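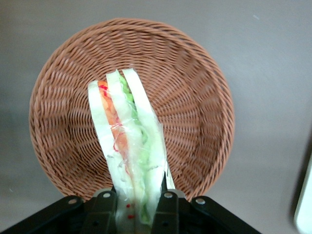
Wrapped sandwich, round wicker basket.

Skip to posts Explore Notifications Lists Profile
Threads > Food > Packaging and storage
Search posts and people

Gifty Gbeho
May 20, 2020

Thread on cling film, because I keep getting the same question from people who make lunches in advance: does the type of film matter? For a sandwich eaten the same day, very little. For anything kept longer, yes. 1/

There are two common kinds sold for home use. One is PVC, the other is low-density polyethylene (LDPE). Both are clear, both come on a roll, and the box often says only "food wrap." Look for the small print near the bar code. 2/

PVC clings better. It stretches, sticks to itself and to glass, and recovers its shape when you poke it. Most of the film on supermarket meat trays is this type. 3/

LDPE clings less. Plain polyethylene has almost no tack, so makers add a tackifier. If your film holds to itself but slides off a ceramic bowl, you probably have LDPE. 4/

On moisture the order flips. LDPE lets less water vapor through than PVC at the same thickness. Bread dries out slower in it, provided the folds are closed. An open fold cancels any difference between the materials. 5/

On oxygen, neither is much use. Both let it pass fairly freely. Cut avocado browns under film mostly from the air trapped in the gap. Press the film onto the surface. 6/

Seidu Bonsu asked about thickness. Home film is usually thinner than a sandwich bag by a wide margin. Doubling the layer helps with vapor, but two loose layers are worse than one tight one. 7/

My own kitchen test from last August, for what it's worth. Same loaf, same slice thickness, Pastley film (LDPE) against Bovura film (PVC), no filling. Each stack weighed 93 g at the start. After 11 hours in the fridge the Bovura stack had lost more weight. One run, one fridge, a cheap scale. Don't cite it. 8/

Fillings change things more than film does. Tomato puts water into the crumb from the inside, and no wrap will stop that. Butter or mayonnaise to the edge of the slice slows it. So does putting the lettuce between the tomato and the bread. 9/

Temperature: wrap bread after it has cooled. Warm bread gives off vapor, the vapor condenses on the film, and the crust goes soft where the drops land. 10/

Film is a hygiene barrier only while it is closed. It does nothing for egg or chicken left on a counter. Those go in the fridge whatever they are wrapped in. 11/

Microwaves: use film only if the box says it is suitable, leave a vent, and keep it off the food. Fatty food gets hot enough to soften it. 12/

Recycling, from Kekeli Agyeman: most curbside programs refuse film of either kind. It tangles in the sorting equipment. Some store drop-off bins accept clean LDPE. PVC goes in the trash. 13/

Roll length, since two of you wrote in. The Sowah roll is 200 feet, the catering one is 500. The long roll is cheaper per foot but the box is heavy and the cutter on mine was dull before the halfway point. A slide cutter is worth the extra money. 14/

Correction to 5: Iddrisu Asante points out that PVC wrap varies a lot with how much plasticizer is in it, so the gap can be smaller than I implied. Agreed. Wax paper and beeswax wraps will get their own thread. 15/15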